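The Counter at the End of the Hall
How a modest snack table became part of the working day at Taletti

By Lilla Gulyás

When Taletti moved its administrative offices to the Stevens Building, the plans provided for 257 desks, two meeting floors and no place to eat. The nearest shop was a ten-minute walk away. Staff who worked through the middle of the day kept crackers in their drawers, and the cleaning contractor raised the matter with management before the first month was out.

The company's answer was a self-service counter. It opened in September at the end of the second-floor hall, with an initial budget of $2,260 for furniture, trays and stands. The stock is replaced from a small monthly allowance, and employees pay by entering their purchases on a sheet beside the door.

A question of arrangement

The first version of the counter did not work well. Everything was set out in cardboard cartons, and people had to lift one product to find another. Small items sank to the bottom and passed their dates there. In a survey returned by 200 employees, the most frequent complaint concerned neither price nor choice. Respondents wrote that they could not see what was on offer.

The office services department then asked Clidska, a firm that fits out shops and canteens, to review the layout. Its report ran to four pages and recommended very little new equipment. Drinks and small boxed goods were to be raised on clear stepped stands, so that the back row would show above the front. Light packaged snacks were to go into shallow trays. Sandwiches would have a basket of their own, and one tray would be kept free for putting together an order before carrying it back to a desk.

The department tried the plan on a spare table before changing the counter itself.
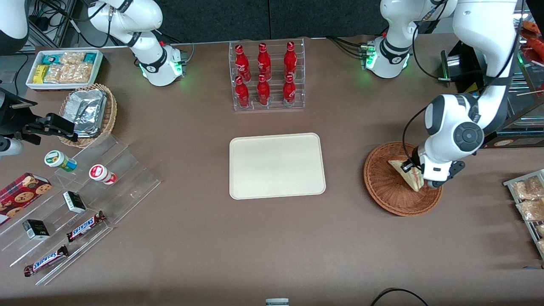
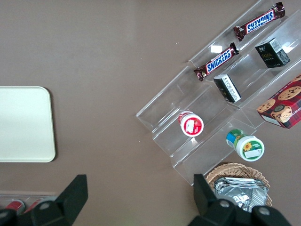
What the stands changed

Stock checks are now made at 7:30 in the morning and again after lunch. With clear shelving, a gap can be noticed from the doorway, and the person on duty no longer has to empty a carton to learn what is left in it. Candy bars are laid in one direction along the step. Small boxes are turned so that the front label faces the customer, though they seldom stay that way past noon.

Sandwiches remain the most difficult item. They come from Brotberg, a bakery that delivers once each morning, and any left at closing must be discarded. The department has reduced the order twice and intends to review it again when the summer schedule begins.

A second counter is planned for the ground floor, where visitors are received. It will serve up to 300 people on days when training courses are held. The stands will be of the same pattern, and the basket will be larger.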